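Grelora adds store shelves to its training set for robot hands

Sun 19 November

Grelora, which builds software for stocking robots, has started recording shelf work in small supermarkets. The company said it has 426 clips so far from a shop in Pletcombe, each up to 40 seconds long.
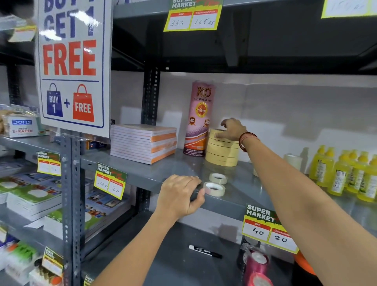
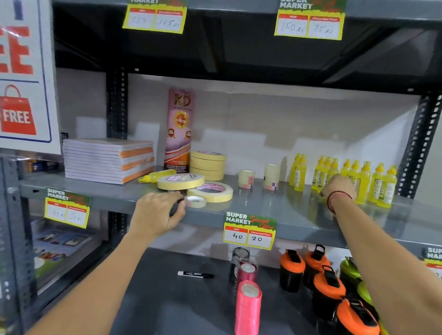

The clips go into a learning system called Jumero, which is meant to tidy and restock mixed shelves without a separate program for every product. Until July the team worked with boxes and cans only. Triin Krūmiņa, who runs the recording work, said small stationery is harder – rolls of tape sit close together, and a hand has to reach past one item to get to another. Yellow bottles share the middle shelf with the tape and a stack of notepads, and discount tags are fixed along the shelf edges.

"We don't clear the shelf first," Krūmiņa said. "If the system only ever sees neat rows, it won't cope with a normal aisle."

Each clip is labeled by hand with the item touched and the hand used. Of the 426, the team has finished labeling 241. Suominen, a shelving supplier, is paying for part of the project and will get access to the results.

Grelora plans to reach 1218 clips before it tests Jumero on a robot. It has not said which stores will be next.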